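Intro to Metals, Final Project Report
Folded and Soldered Brooch in Copper and Brass
Emiliano Bravo
Dec 12, 2020

Aim

The assignment was to make one wearable piece using at least two of the techniques from the term. I chose fold forming and sweat soldering, and I made a brooch. I wanted a raised line running across the front, like the ridge on a dried leaf, with a flat brass back plate to hold the pin finding.

Materials

Copper sheet, 24 gauge, for the front. Brass sheet, 22 gauge, for the back plate. Medium and easy silver solder, paste flux, pickle, a steel pin stem with a nickel silver joint and catch, and liver of sulfur for the color. The copper came from Folis, the shop in Galtport where most of the class buys metal. The brass was an offcut from the scrap drawer.

Process

I started in October with paper models. The first ones had three folds and looked crowded at brooch size, so I went down to a single line fold set off center.

I annealed the copper to a dull red, quenched it and dried it, then folded it in half over a piece of scrap and closed it in the vise with leather on the jaws. The part sticking up above the jaws was hammered flat with a rawhide mallet. After a second annealing I opened the fold by hand. The ridge stayed up on the first try, but it had a small crack at one end. Finbarr Heffernan, who teaches the course, said this was from hammering after the metal had already gone hard. I cut a new piece and annealed it one more time than I thought I needed. The second ridge did not crack.

The texture on either side of the ridge was done with the cross peen end of a small hammer. I practiced on the cracked piece first. Close, overlapping marks looked better than spaced ones, so I used those, and I left the ridge itself smooth.

Soldering took the longest. The copper front is not flat, so it only touches the brass along its outer border. I trued the border on sandpaper over a glass plate until it sat without rocking. Then I melted medium solder onto the brass, filed it even, fluxed both parts and heated from below on a tripod. The first attempt left a gap on the left side – I had kept the torch in one place too long. I pickled it, added solder at the gap and ran it again.

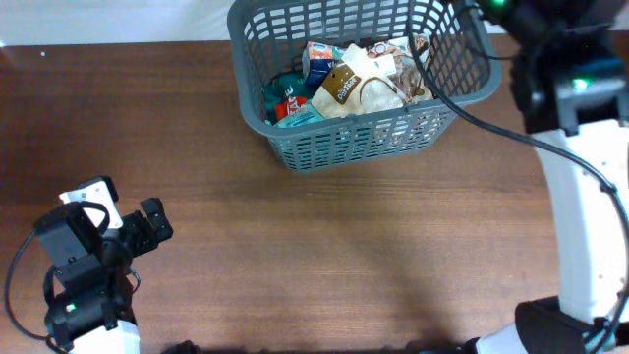 The joint and catch went on with easy solder. I placed the joint above the center line so the brooch would not tip forward when worn. The pin stem was riveted in after all the heating was finished, since heat would have taken the spring out of it.

Finishing

I sawed off the extra brass, filed the two edges flush and sanded to 600 grit. The piece was dipped in warm liver of sulfur until it was dark brown, then rubbed back with pumice so the high spots came up copper again. It has a coat of microcrystalline wax.

Results

The brooch lies flat on a coat and the pin closes firmly. It is a little heavy for a thin shirt. There is a thin line of solder showing on the lower edge that I could not file away without losing the shape.

If I made it again I would use lighter brass and pierce an opening in the back plate to bring the weight down. I would also drill the vent hole before soldering – I drilled mine late and scratched the back.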